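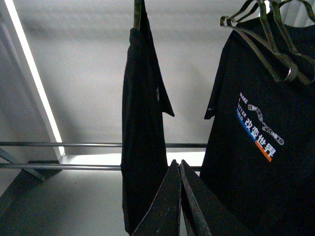
Figure 5. Wrist camera view with the fingers closed, two black shirts on the rack.

5. Setting up the wrist camera and the rack approach

Do this section after the arm is bolted down and the Jistora controller has passed its joint check. You need the rack, two T-shirts on hangers, a hex key and a laptop on the same network as the controller.

Caution: Keep the speed limit at 5 percent until step 9. Keep one hand near the stop button whenever the motors are on.

1. Park the rack so its rails run across the front of the arm. Lock the casters if your rack has them.

2. Hang both shirts on the upper rail. Leave a gap between them wider than the closed fingers.

3. Power up the controller and open the Camera tab. Wait for a live picture. If the tab stays gray after a restart, reseat the cable at the wrist end first.

4. Close the gripper. Both fingertips should show in the lower part of the picture and meet near the middle, as in Figure 5. If they lean to one side, loosen the two bracket screws, turn the camera a little and tighten again.

5. Tilt the wrist up until you can see the rails behind the shirts. The picture will take in a lot of ceiling at this angle.

6. Go to Exposure and turn off Auto. Ceiling lights make the auto setting darken the whole picture, and black fabric then loses its folds. Raise the value until you can make out creases in the shirts. It is fine for the lights to wash out to plain white.

Note: Printing on a shirt is a handy focus check. In Figure 5 the words "MAKE A BETTER WORLD" run down beside a bicycle chain graphic. If you can read letters of that size on your own shirt, leave the focus ring alone.

7. Jog the arm until the fingertips are 100 mm from the nearer shirt. Save this pose as RACK_NEAR.

8. Back away along the same line and save a second pose as RACK_FAR. Watch the hangers as you move. Thin wire arms that cross each other are easy to snag, so spread them out by hand if they bunch up.

9. Run the move between the two poses 4 times at low speed. If nothing touches the rack, raise the limit one step and run it again.

Caution: Do not reach in to straighten a shirt while the move is running. Press stop, fix the shirt, then start over from RACK_FAR.

The poses are stored on the controller - copy them to the laptop before any firmware update. Bracket drawings are in the Otgate folder on the workshop drive.

Section revised 27th June, Remzi Ateş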